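Packing a canvas tote so it doesn't sag

I have carried groceries in canvas tote bags for six years and have packed them badly for most of that time. A tote has no frame. Whatever shape it takes under load comes from the contents, and if the contents go in at random, the shape is a teardrop with a glass jar at the lowest point. This post is a record of what I changed, in the order I changed it, with the reasons where I have them.

The bags

I own three that see regular use. The first is a flat cotton bag with no gusset, a giveaway from a hardware store in Diruvside. It is two rectangles sewn together on three sides. The second is a heavier Sustero, bought new, with a boxed bottom and long shoulder handles. The third is a Brirnholm, natural canvas with orange webbing handles, side gussets and a separate bottom panel. The third is the one I use for bottles and cans and the one most of these notes apply to.

The flat bag can be dealt with quickly. Without a gusset it has no floor, only a seam, and anything with a flat base will tip toward one side of that seam. I use it for bread, greens and paper towels. I no longer put anything in it that can leak.

Gussets

A gusset is the strip of fabric that gives the bag depth at the ends. When the bag is empty the gussets fold inward, and if the bag has been stored folded for any length of time they keep that fold. This causes a specific problem. You drop the first item in, it lands on the folded gusset instead of on the bottom panel, and the gusset is now pinned. The bag loads at two-thirds of its real width and the rest of the fabric does nothing.

The fix is to push both gussets out from the inside before loading. I put a closed fist into each lower corner and press until the crease flattens. With a new bag it may need doing twice. Ironing the crease works better, and lasts until the next wash.

I wash mine cold and hang them upside down by the bottom corners. Machine drying shortened the Sustero by a visible amount and the handles did not shrink to match, so the stitching at the handle ends now puckers.

Load order

Heavy items go flat on the bottom panel, against the side that will face my body. Cans first, standing, then bottles. A bottle on its side at the bottom of a tote will roll to the lowest point and take the bottom panel with it. A bottle standing against the long side stays there as long as something holds it in place, and a bag of rice does this well.

The middle layer is boxes. I set these on edge, parallel to the long sides, so they act as walls. Pasta and cereal boxes are about the right stiffness. Soft items go on top, and eggs go in last, level, never on edge.

Elsie Tunstall, my neighbor two doors down and a better packer than I am, puts the boxes in first as a liner and the cans in the middle. I tried her method for most of August. It holds shape better on a short walk and worse on stairs, where the cans shift and push the boxes outward. For a car trip I would use hers.

The stiffener question

Several people sell rigid inserts for the bottoms of totes. I cut one from a corrugated box and used it until it got damp and folded. The second came from a thin plastic cutting board, trimmed with a utility knife and with the corners rounded so they would not cut the seam. That one works. It weighs 90 grams, it wipes clean, and it keeps the bottom panel flat with a full load of cans. The drawback is that the bag no longer folds into a jacket pocket, so the insert stays home unless I know I'm buying cans.

Handles

Webbing handles are better than canvas ones for heavy loads. Folded canvas rolls into a cord in the hand after a few minutes of carrying. Flat webbing mostly stays flat. What matters more is where the handles are attached. If the attachment points are close together, the ends of the bag droop and the contents slide to the ends. If they are far apart, the middle droops. Neither can be changed short of unpicking the stitching, so I look at this before buying.

I check the stitching at the handle ends every few months. A sewn box with a cross through it is what I want to see. A single line of stitches will hold bread and greens. I restitched one handle on the Sustero with upholstery thread and a size 100 needle, and it has held since then.

Loading on a table

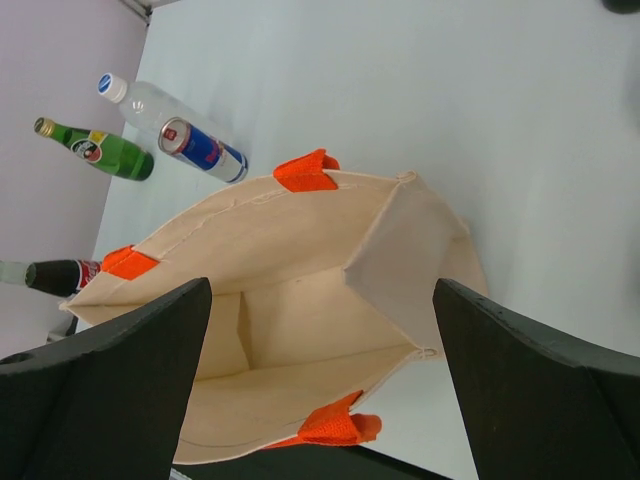

The biggest single improvement was to stop loading bags while holding them. A bag held by one handle closes itself, and each item has to be forced past the rim. A bag on a table can be opened fully and loaded with both hands. At the store I use the end of the checkout counter if there is no line behind me. At home, for the recycling, I use the table.

Recycling is a different load from groceries, with almost no weight and a lot of volume. Order matters less and I don't stand anything up. Cans go in first because they fill the corners. Plastic bottles go in after, emptied, caps on or off according to what your local collection asks for. Ours wants them on. Crushing the bottles lengthwise gets more of them in, but some return machines won't read a crushed label, so anything with a deposit goes in whole.

One caution on this. Residue from cans gets into canvas and stays there. I rinse everything and leave it upside down on the rack overnight, and the bag still picks up a smell by the end of the month. I now keep one bag for recycling and don't put food in it. A strip of tape inside the rim marks which is which -- I tried remembering, and ended up with lettuce in the wrong one.

Storage

I used to keep the bags stuffed inside one another, which sets creases in every direction. They now hang open on a hook behind the kitchen door, largest at the back. They take up more room this way. The gussets stay out, though, and I have stopped having to do the fist procedure on anything except the bag that lives in the car.

For the car bag I fold once, top to bottom, with the gussets tucked evenly, and lay it flat under the passenger seat.

Still open

I haven't found a good way to carry a single tall bottle in a wide bag. Wrapping it in a towel works, but then I am carrying a towel. Hrnčiar makes a tote with a sewn sleeve inside for this, 17 inches wide, and I may order one to see where they put the seam. If the sleeve is stitched through to the outer panel I would expect it to pull there. I'll add a note once I've looked at it.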